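How to set up a small workbench so the tape stops wandering

A bench for small jobs fills up quickly. Rolls of masking tape are the worst for it, as they get put down wherever the last strip was torn off. The method below is the one we use in the Uvel workshop. You need one bench, one tray, one toolbox with a lid and two wire mesh baskets.

Before you start

Take everything off the bench. Wipe the top with a damp cloth and a drop of washing-up liquid, then dry it. Old marks in a white top won't all come out, so don't spend the morning on them.

Step 1: Hang the baskets

Hang one basket at the back, in the middle, and the other on the right-hand side. Fix them to the rail with zip ties. Use black mesh if you can get it – it shows the dust less. Pull each tie tight and leave the tail on until you have loaded the basket and are happy with the height. Ours will each take a folded cloth and a few small items. Don't put more than 500 grams in either one. 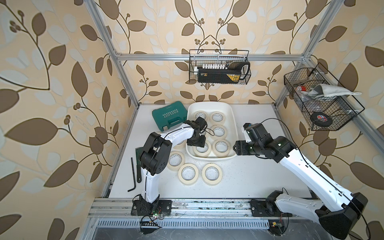 Step 2: Decide what goes up and what stays down

Things you reach for once or twice a day go in the baskets: a cleaning cloth, small boxes, spare clips. Hand tools go in the toolbox, which stands at the back left with its handle towards you. Solange Charpentier keeps hers on the right as she is left-handed, and that works just as well.

Step 3: Place the tray

Use a shallow plastic tray with raised sides and rounded corners. Corners like that are much easier to wipe out. Measure it before you buy. Laid flat in one layer, the rolls need more room than you would think, and a second layer slides about when you pull one from underneath.

Tip out any grit and wipe the inside before loading. The sticky edges of the tape pick up whatever is lying in the bottom.
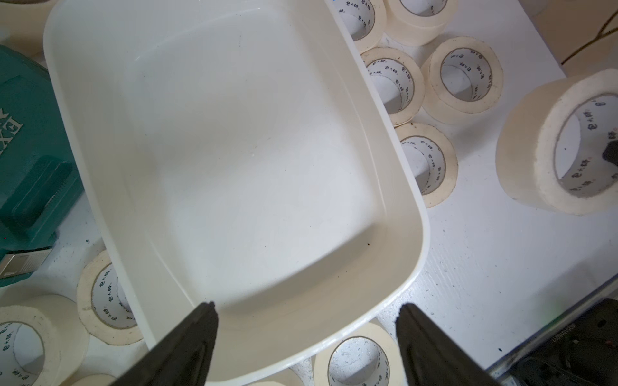 Step 4: Sort the rolls

Lay them flat with the cores facing up so you can read any printing inside. Put wide rolls at one end and narrow ones at the other. If the outer edge of a roll is grey with dust, peel off the first 2 turns and throw them away. If the sides are dirty as well, keep that roll for rough work such as bundling or labelling boxes.

Masking tape goes brittle with age. Pull off a short strip from each roll – if it tears in slivers, warm the roll indoors for 24 hours and try again. Bin it if there is no change.

Step 5: Keep it up

At the end of the afternoon, put the rolls back in the tray and shake out the cloth. Wash the tray every 4 weeks, more often if you sand or cut card at the same bench.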